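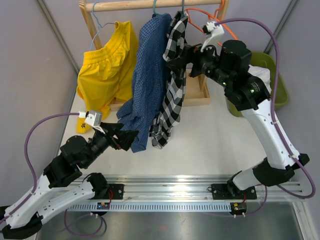

1/ Notes on the Rarkton–Tustholm textile protocol, which lapses in July unless both sides file for renewal. The treaty text runs to four articles. The tariff annex is where the disputes are. Annex B sorts garments by line, so a pair of yellow shorts with an elastic waistband on a hanger falls under one heading and the hanger under another, with separate origin rules.

2/ Origin is the sticking point. Tustholm counts the place of final sewing. Rarkton counts the place the cloth was woven. A consignment of 2000 pieces can qualify at one border post and fail at the other.

3/ Hanneke Boersma's working paper traces this to the original negotiations, where the term "substantial processing" was left undefined in both language versions.

4/ Nevzat Canpolat reads it differently: the gap was deliberate, and the joint panel was meant to fill it through rulings. The panel has issued two. Neither deals with cloth.

5/ Current proposal from the Karakaya round: a single threshold of 125 per consignment, below which no origin certificate is required. Tustholm wants 1000.

6/ Draft text of Article 3 is expected before the next session. I'll post the clause comparison in this thread.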